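Days Out > Gardens & Growing > Visit Reports

Tagged: seed swaps, open days, small gardens

August | Posted by the Semple Garden Notes editor

We got to the Cleldale seed open day just after 10 a.m. and the parking field was already half full, which I took as a very good sign. I'd been wanting to go for years (it always lands on the same weekend as our family reunion) and this time I skipped the potato salad and went. No regrets at all!

For anyone who hasn't been, Cleldale is a seed-growing village more than a single farm. Several growers share the drying barns and one cleaning shed, and once a year they open the lot. Entry was free, the map was a photocopy, and I had lost mine before I reached the first barn.

I started in the trial beds, where Somari had its annuals out in long strips. There were 56 varieties of zinnia, each on a numbered stake, and you were invited to hang a clothespin on the ones you liked. I used up all my clothespins in the first two rows. A muddy orange one with green petal tips had so many pins on its stake that it was leaning over.

Then the sunflowers. I'd always grown the giants, the ones you tie to the downspout and worry about every time the wind gets up, and I came home completely converted to the short ones. The growers had them in window boxes, in old sinks, in a row of buckets along the barn wall. The advice was to sow them right where they'll bloom, or in a pot at least as deep as your hand, and to keep sowing a few more every couple of weeks until midsummer.

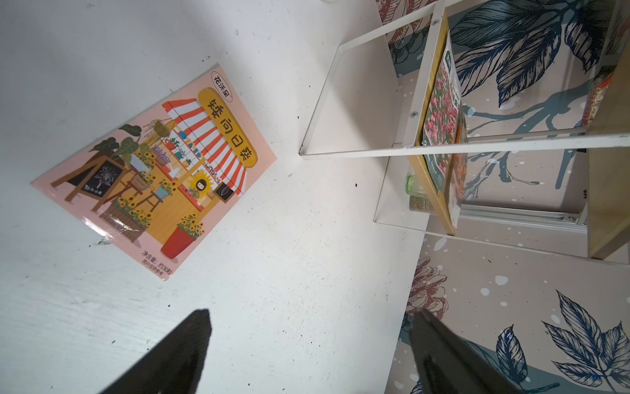
I asked whether a dwarf kind would put up with a balcony that only gets sun until lunch. The answer was that it would flower, but later and a bit leggier, and that I should turn the pot every few days. I've got about 30 seeds of a short one and I'm going to try half on the balcony and half by the garage, where it bakes.

The cleaning shed was the part I'd come for. They run the seed over a set of shaking screens and then past a fan, and the chaff comes off in a great soft cloud out the back door. It's loud and dusty and I could have stood there all afternoon. You can put your hands in the finished seed, too. Poppy seed feels like cool water. Marigold feels like a hairbrush.

Lunch was corn on the cob and a very good peach hand pie from the Revitz stand. Get there before noon if you want the pie.

The afternoon talk covered saving your own seed, and it was packed. Let the heads dry on the plant if the birds allow it, use paper instead of plastic, and write the year down right away. The speaker had sown 100 seeds from an old jar as a test and still got a decent tray of seedlings out of it, so I'm feeling much better about the shoebox in my hall closet.

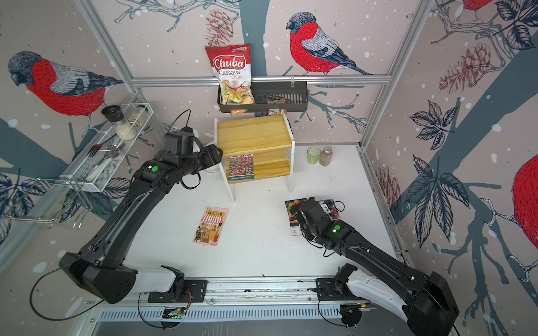 A woman in the row behind me put her hand up to say that paper had never worked in her basement, where everything goes limp by July, and that she keeps her beans in canning jars with a spoonful of dry rice at the bottom. Plenty of nodding at that. The speaker agreed jars are fine as long as the seed is properly dry going in, and suggested snapping a bean first. If it bends, wait.

The swap table opened at three. I'd brought hollyhock and love-in-a-mist and left with a purple-podded pea, two kinds of lettuce and something labeled only "Aunt's blue, tall." I'll report back on that one next summer.

If you're going next year, wear closed shoes for the stubble and bring envelopes and a pencil. The lower field floods when it rains, so park up by the road.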